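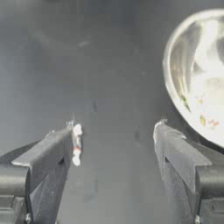 Why do so many small things end up in a bowl?

A bowl has a wide mouth and sloping sides, so it is easy to drop things into and they gather at the bottom by themselves. It also takes very little effort to use, and most homes already have one to spare.

Chapter 4
Small Things and the Bowls That Hold Them

Wednesday, January 30, 2019
By the Bodholm household studies team
11 shares | 2 comments

In the last chapter we dealt with large things: coats, bedding, the ironing board. Large things are fairly polite. They can only go in so many places, and when they are out of place you trip over them and put them back. Now we come to the small stuff, and we will admit straight away that this is our favourite part of the course. Buttons, beads, game pieces, building bricks, wrapped sweets, pencil ends, the little plastic feet that fall off chairs! A drawerful of these can tell you more about how a household runs than a whole wardrobe can.

By small we mean anything you could close your hand around. Size on its own is only part of it, though. A house key is small, but it has one owner and one job, and most people would miss it within a day. A toy brick is just as small and belongs to a crowd. Lose one and play carries on; lose a good handful and the set is spoiled. This chapter is mostly about things of the second sort, which we will call crowd items. The word is ours, and you will not find it in older books on housekeeping, but students at Flanach took to it quickly and we have kept it.

Crowd items travel. They come out together, spread over whatever flat surface is nearest, and go back in dribs and drabs. Anybody who has cleared a table before supper knows how it goes: the first sweep of the arm gets most of them, and then come the stragglers — under the rim of a plate, behind the fruit, in the crack where the table leaves meet. Picking up the last few can take longer than all the rest put together. We will spend a good part of section 4.2 on stragglers, and on why a plain table with a raised edge is such a pleasure to clear.

The bowl comes into all this as the thing nearest to hand. It has no lid to lift and no catch to undo. You can fill it from any side, and you can drop things in from a little way up without much aim. The smooth, shiny kind has another point in its favour, for small pieces slide down the sides and settle in the middle, where your fingers can find them. Try it with a handful of dried beans in a glazed bowl and then in a flat-bottomed box. In the box they lie wherever they fall, and the ones in the corners are a nuisance to pick out. Do try this one for yourself, as it is much more convincing on your own table than on the page.

Shape matters as well. A round bowl sits the same way whichever way you turn it, and is lovely for a group of children seated all round a table. An oval one fits better along the back of a narrow worktop and can be lifted by its two ends. Depth is where people most often go wrong. A deep bowl swallows its contents, and whatever went in first is soon forgotten. A shallow one shows you everything but spills if it is carried in a hurry. For crowd items we like a bowl about as deep as your hand is wide, filled no more than halfway. 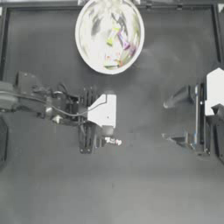

Then there is colour, which we think gets far too little attention. A pale bowl makes bright pieces easy to spot, and a missing red one is noticed sooner against white than against a busy pattern. The surface underneath plays its part too. On a plain dark table a stray pink or yellow brick fairly shouts at you, while on a flowery cloth it can sit unseen all week. If you can choose only one of the two, choose the table covering. The bowl holds what has already been found, and it is the rest you need help with.

Even a good bowl has its limits. Once several colours and shapes are heaped together, the eye stops seeing single pieces and sees only a jumble. The white bowl in the picture above is a fair example: you can pick out green, purple and pink, but try saying what each thing is! A jumble is perfectly all right when the contents will be tipped out and used together. It is a poor choice when you want one particular piece, and this is where the bowl should give way to a tray with sections, or a row of small jars. The Diệp sorting tray, described in section 4.3, is one answer, and a muffin tin is another that costs nothing if you own one already.

The families who took part in the Tustatstead home survey last July were asked to keep a bowl on the table where they did most of their sitting, and to leave it alone otherwise. Some 10 homes sent in notes. What we enjoyed most about them was the variety. One bowl filled with hair clips. Another became a home for puzzle pieces and then, mysteriously, for walnuts. Several families wrote that they had begun emptying theirs at the end of the week without being asked to, and that the children rather looked forward to it. We will come back to these notes throughout the chapter, and the longer extracts are printed at the end of section 4.4.

Before you start

Find a bowl you can spare and put it on a clear stretch of table. Choose one kind of crowd item from your own home and spread a good handful across the surface. Gather them up with one hand only, at your usual pace, then do it again using both. Write down where the stragglers were each time, and whether you moved the bowl while you worked. Keep the page safe, as you will need it for the exercises on reach in section 4.1.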